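Textile Conservation Workshop, Uvmont
Notebook entry, April 2022
3 min read

Subject: wet cleaning of the Resau flat-weave fragments, second series.

The first series, carried out in February, left the group with an unresolved question on rinse volumes. The written procedure calls for rinsing until the conductivity of the bath matches that of the supply. In practice the final stages consumed a great deal of deionized water for very little further change in the reading. The present series was set up to establish a reasonable stopping point.

Fragments from the border section were assigned to the shallow tank. Dye tests were repeated on every color before immersion, including those that had passed in February. The brown passed. The dark red passed on the front but left a faint trace on the blotter when tested from the reverse, near an old repair. That area was isolated and the fragment was withdrawn from the series. It should not be returned to wet treatment without a fresh test.

Total water used across the series was 742 liters. Conductivity of the first bath reached 196 microsiemens per centimeter and fell sharply over the next two changes. After the fourth change the curve flattened. It is recommended that four changes be adopted as standard for undyed and fast-dyed wool of this weight, with a fifth at the discretion of the person in charge of the tank.

Drying was done flat on mesh under moving air, no heat. The mesh from Wurside is softer than the previous supply and sags at the center of the larger screens. An additional crossbar is needed before anything over 70 centimeters wide is placed on it. The order reference is in the supplies binder. 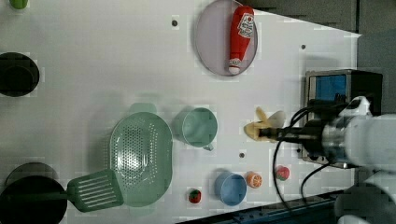

Weft distortion along the left selvage was reduced by pinning while damp, using the glass-headed pins only. The steel pins in the green tin have been checked and several show corrosion at the tip. They have been removed from use and are not to be put back in the drawer.

Outstanding items:

Thread count of the withdrawn fragment, both faces.
Comparison of the selvage with the Sorensen runner, which has a similar paired warp at the edge.
Replacement cartridge for the deionizer. The present one is rated for 3,000 liters and the log sheet was not kept up after February, so the remaining capacity is unknown. Please initial the sheet at each draw.

Blotters from the dye tests are filed with the treatment record, front and reverse marked in pencil.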